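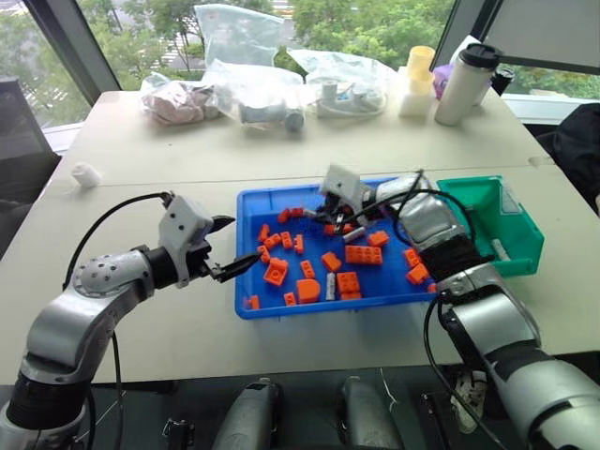 Reply on the parent thread was blunt: a six-year-old clears a tray like this while watching cartoons, so why is it still an open ticket, and why would anybody at Harkside let the same machine near a dish rack or a parts bench?

Fair. Copying it in so it doesn't get lost. Answer at the bottom, sort of.

Ticket 990
Component: pick and place, mixed small parts
Software: Oline, current build
Status: open, was closed, reopened
Priority: medium (Harkside says high)

Summary
Two arms, blue tray, orange bricks go to green bin. Works often enough to demo, not often enough to leave alone. Fails mostly on bricks touching each other or the tray wall. Also on anything that isn't a brick.

Steps to reproduce
Tip bricks into tray, any old way. Don't straighten them, that hides the bug.
Start tidy job in Oline.
Let it run until it stops or asks for help.
It will ask for help.

Expected
Tray empty of orange, bin filling up, no human.

Got
Easy ones go first, no trouble. Then it slows down. Tries the same brick from the same side, misses, backs off, tries again. Now and then picks up two stuck together and carries on as if that was one.

Log

Sunday, morning
Ran the full set, 200 picks. Won't paste the whole table, it's in the shared folder. Short version: bricks lying alone with studs up are basically solved. Bricks on their side so-so. Flat plates bad. Plates lying flat on the tray floor very bad, fingers close over the top and get nothing.

Sunday, later
Turned the approach speed down. Looks calmer. Same misses, just slower misses. Put it back.

Sunday, 2 pm
Left arm and right arm both wanted the middle of the tray. One waits for the other, other waits for the first one. Stood there. Had to kill the job. This is the one Harkside complained about, they thought the machine had crashed. It hadn't, it was being polite. Opened a linked ticket for the handover rule.

Sunday, 4 pm
Handover rule changed: arm nearest the bin goes first. Dumb but it works. No more standoffs for the rest of the afternoon. Leaving the linked ticket open anyway until Clovutholm runs it on theirs, they have the bin on the other side and I bet it breaks.

Next session
Looked at round parts. There are grey cylinders in with the bricks and the job says orange only, so they're supposed to stay where they are. Mostly it leaves them. Trouble is when a brick leans on one. Arm goes for the brick, cylinder rolls, brick moves, grab lands on air. Then it plans again from the old picture of the tray for a second or so. Thats the actual bug imo. Stale view after a nudge.

Next session, cont.
Tried forcing a fresh look after every contact. Much better on leaners. Much slower overall, every little bump costs a pause. Harkside won't like it. Kept it behind a switch, default off for now.

Asked Clovutholm to try the switch on. They did, same result as here: fewer misses, long job.

Then the wrist view. Head view alone can't tell what's going on under the fingers, the arm is in the way exactly when you need to see. Wrist view gets you right into the tray, but the fingers themselves cover whatever is down the sides. So a brick behind a finger tip drops out of the list, comes back, drops out. Oline treats it as a new brick each time. Explains the odd counts in the old logs, which I'd put down to me misreading them.

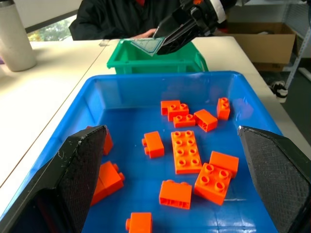

Attachment 2. Wrist view of the tray, orange bricks partly hidden by the left finger, green bin behind.

Notes for whoever picks this up

Bricks close against each other are the hard case. Fingers need room on both sides and there is none. A person just pokes the pile with one finger and then picks. We don't have a poke. Hudec had one in the old planner and it got taken out when everything moved over to Oline, no idea why, the change note says "cleanup". Asking for it back. Even a stupid shove toward open tray would help.

Bricks lying on their side: grip on the smooth faces is OK. Grip on studs is luck. Please stop picking grip points on studs unless there is nothing else.

Anything near the rim: the arm comes in steep enough to miss the rim or it doesn't come in at all. Seems to skip the corners on purpose. Found the margin setting, it's sized for a deeper box. Cut it down, corners are back. Watch for scraping though.

Do NOT clear the rest of the table before a test. Last round somebody did and the results looked great and meant nothing. Cups, bags, whatever is normally there, leave it. Harkside's bench is worse than ours.

To the comment up top

Can it do chores yet. Depends what you call doing. If the chore is moving loose things from one place to another and you're fine coming back a couple of times to sort out what it left, then yes, today. If you want to walk out of the room and not think about it, no. Last 4 runs with the fresh look switched on and the corner margin fixed, 2 finished with no help. The others stopped on flat plates. For a shop floor that's a part-time helper who needs checking on. For a kitchen I'd say not even that, because a plate dropped on the floor isn't the same as a brick dropped on the floor.

The kid comparison is right but it cuts at the wrong spot I think. Kid isn't better at grabbing. Kid knows right away when the grab went bad and does something else, without stopping to look at the whole tray again. We are slow at noticing. I'd put the next month of work there and leave finger hardware alone, whatever the sales side wants.

Still to do
Poke move back from Hudec's old branch.
Keep track of a brick while a finger covers it.
Flat plates. No idea yet. Maybe slide to the wall and tip up.
Clovutholm to rerun with bin on their side, handover rule on.
Tell Harkside the standoff wasn't a crash. Done, they want it in writing. Ok.

Changed status to "in progress". Please don't close again without a full run on a messy tray, default settings, door shut.

Comment added same day: margin fix merged. Fresh look switch stays off untill the pause is shorter. Poke request filed.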